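海の上の線と、港町の朝

先週、ベルノマール海峡の海底ケーブルと漁業水域をめぐる協議が、また延期になったというニュースを読みました。またか、というのが正直な感想で、たぶん多くの方が同じように新聞をめくって次の面へ移ったのではないかと思います。私も一度は移りました。けれどお茶を淹れ直しているうちにどうも気になって、結局もう一度その小さな記事に戻ってしまったのです。

私は外交の専門家ではありません。若いころに三年ほど、海峡の北側にあるエスコラという港町で暮らし、向こう岸のヴェドブリッジへ渡る船に何度も乗った、というだけの人間です。ですからこれから書くことは、政策の提言というより、あの海に世話になった者の長い独り言だと思って、気楽に読んでいただけたらうれしいです。

線を引く前に暮らしがあった

ベルノマール海峡は、地図で見ると両岸がいまにもくっつきそうに見えます。晴れた日には向こう岸の倉庫の屋根まで見えて、エスコラの人たちは「今日はヴェドブリッジの洗濯物が見える」などと冗談を言っていました(さすがに洗濯物は見えません)。朝の二便目の船には、向こう岸の市場へ魚を持っていく人、学校の先生、親戚の法事のような集まりに出かける家族などが乗り合わせて、甲板ではふたつの言葉がまぜこぜに飛び交っていたものです。

そこへ両国の政府が、それぞれの考える中間線を持ち込みました。北側は島を基点に数え、南側は本土の海岸線を基点に数える。どちらにもそれなりの理屈があって、読めば読むほど、なるほどと思ってしまうのが困ったところです。ふたつの線のあいだに挟まれた海は、広さにして251平方キロ。数字だけ聞くと大したことがないようですが、あのあたりでいちばん魚の濃い場所がすっぽり入っています。

調査船を出すという威勢のよさ

延期の直接のきっかけは、南側の政府が調査船シルトン号を出すと発表したことでした。これに北側が抗議し、抗議に対してまた声明が出て、会談の日程が静かに消えた。もう見慣れた流れです。

調査船を出すこと自体が悪いとは、私は思いません。海の底がどうなっているかを知るのは大事なことですし、ケーブルを通すにしても、調べずに通せるわけがないのですから。ただ、発表の時期がどうにも気になるのです。話し合いの席に着く数日前になると、決まってどちらかが船を出す。前回は北側が、漁業監視船の増強を発表していました。席に着く前に少しでも椅子を高くしておきたいという気持ちはわかります。わかりますけれど、両方が椅子を高くしていけば、そのうちテーブルに手が届かなくなってしまうでしょう。

威勢のよい発表は国内ではよく受けます。エスコラにいたころ、下宿の隣の食堂でもそうでした。テレビで大臣が強い言葉を使うと、おじさんたちが机を叩いて喜ぶのです。ところが同じおじさんたちが、翌朝になると向こう岸の仲買人に電話をかけて、今日の値段はどうだと笑いながら話している。私はあの光景が好きでしたし、いまでも、国と国の関係を考えるときにはまずあれを思い出します。

小さな取り決めを急いでほしい

では、どうすればいいのか。私が望んでいるのは、ささやかなことです。中間線の決着はひとまず脇に置いて、できるところから片づけてほしい。たとえば、故障した漁船がどちらの港にも入れるようにすること。いまは書類の都合で、目の前に港があるのに自国側まで曳いて帰らなければならない場合があるそうです。冬の海でそれをやる怖さは、一度でも十二月のあの船に乗ったことのある人なら、すぐに想像がつくと思います。

それから、海底ケーブルの修理です。切れたときにどちらの船が先に行くのか、許可は誰が出すのか。これが決まっていないばかりに、以前の断線では復旧までおよそ20日かかりました。そのあいだ、両岸の病院も銀行も細い予備の回線でしのいだのです。線がどこに引かれようと、ケーブルが切れて困るのは両方なのですから、これくらいは先に決められるはずではないでしょうか。
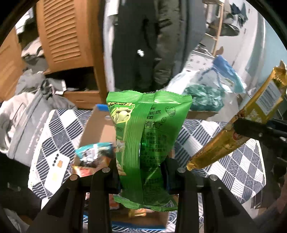 「譲歩」という言葉のこと

こういう話をすると、必ずと言っていいほど「それは譲歩だ」というお叱りをいただきます。小さな取り決めを認めれば、相手の線を認めたことになるのではないか、というご心配です。もっともな心配だと思いますし、法律の世界では、そういう前例が後から効いてくることもあると聞きます。

けれど、それを防ぐための書き方もまた、昔から工夫されてきました。「本取り決めは双方の立場を害しない」という一文を入れておく、あれです。味気ない文章ですが、私はなかなか味わい深い発明だと思っています。意見が合わないことを互いに認めたまま、今日の仕事だけは一緒にやろう、と言っているわけですから。ご近所づきあいや夫婦の暮らしにも、似たような一文があちこちに挟まっているような気がします。

もちろん、それで根本の問題がなくなるわけではありません。魚の取り分はいずれ決めなければなりませんし、海の底に何か値打ちのあるものが見つかれば、話はもっとこじれるでしょう。だからこそ、まだ見つかっていないうちに、電話一本で話の通じる間柄を役所のあいだにも作っておいてほしいのです。食堂のおじさんたちは、とっくにそれを持っていました。

次の船便まで

協議の新しい日程は、この原稿を書いている2024年4月27日の時点ではまだ発表されていません。夏前という話もあれば、選挙の後だという話もあります。私としては、大きな会談が難しいなら、港湾の担当者同士だけでも先に会ってほしいと思っています。会場はエスコラでもヴェドブリッジでもかまいません。なんなら船の上でもいい。あの朝の便の食堂では、やけに濃いコーヒーが出るのですが、向こう岸に着くまでの時間は、案外ひと仕事できるくらい長いのです。

昔の下宿の家族からは、いまでも年に一度、便りが届きます。去年の便りには、船の本数がまた減ったと書いてありました。返事には、減った便が戻ったらきっと乗りに行きますと書きました。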